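Noemi Haddad had already put the kettle on when I arrived, and she apologized for the pile of newspapers on the second chair, which she moved to the floor and then, a minute later, to the windowsill. She has been reading interest rate decisions for a living since she left graduate school, first at a regional bank and now as chief economist at Lavlow, and she still prints every statement and goes over it with a pencil.

"People laugh at me for the pencil," she said. "But a central bank will change one word in a page and a half, and if you're scrolling you'll sail right past it. Last time it was 'some' becoming 'further.' I underlined it twice and then I called my clients."

Her view, which she has held since the spring and which has cost her a few friendly bets, is that rates will come down more slowly than the market would like. She expects a pause in January, and after that she wants to see what happens to wages before she commits herself to anything. 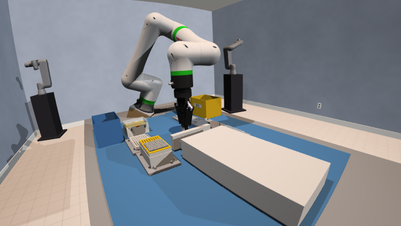
"Wages are where I keep getting stuck," she told me, pouring the tea. "Goods prices have behaved themselves. Rents are getting there. But you talk to anybody running a small business and they'll tell you that they gave raises this year and they're going to give them again next year, and they're not sure how they'll pay for it."

She knows this partly from a survey Lavlow sends out twice a year. The latest one went to 1024 firms, most of them with fewer than fifty people on the payroll, and Haddad reads the comments at the bottom herself, including the ones that are mostly complaints about parking. Firms that plan to borrow next year told her they could live with a rate of up to 7 percent. Past that, the plans go back in the drawer.

"And it's a real drawer, you know? I visited a bakery supplier in Drinari and the owner pulled it open and showed me the quote for a new oven. It had been sitting in there so long the corners had curled. I thought, well, there's your monetary policy."

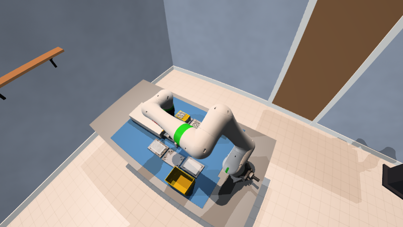 Business investment is the part of the outlook she worries over most, and she came back to it several times that afternoon, once while hunting for the sugar. When money was cheap, she said, companies put off buying equipment because hiring was easy, and now that hiring is hard the equipment has to be paid for with expensive loans. A manufacturer weighing up a big piece of equipment has to think about what it will cost over the whole life of the loan. "The sticker price is the easy bit," Haddad said. "Ask them what rate they've assumed in year four and the room goes very quiet."

I asked whether she thought the bank had waited too long to start cutting. She took her time over that one. Her old colleague Yurchenko, now at Cirier, has argued exactly that in print, and the two of them have been going back and forth about it by email, sometimes late at night.

"I have a lot of sympathy for his side of it," she said. "If you've got a mortgage coming up for renewal, you don't want to hear me going on about credibility. But I remember what it's like when people stop believing inflation will come down. It takes years to win that back."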